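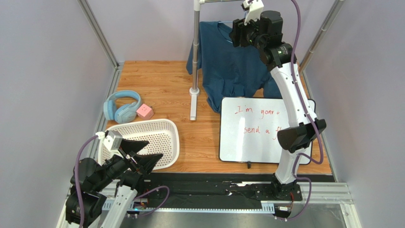
Delia Costache
Shift lead, garment returns, Clemarero

Working a shift beside the two-arm cell

Start with the rack. Hang one T-shirt at a time and leave space beside it for the right gripper, which goes in at shoulder height. Put the basket at the front left, under the other arm. Check that the purple cables can move before you close up.

Press start and step back. If an arm stops, don't reach in. Press hold, wait for the arms to park, then fix the shirt and log the stop.

What changes for you: the cell takes plain T-shirts, up to 80 a shift. Stains, repairs and anything with buttons still come to the tables. Each person now spends 36 minutes at the cell and then swaps out. Six of us are trained so far, and Radu Pascu will train the rest in September. Grades and pay stay the same. If the swaps don't work for you, tell me or Radu.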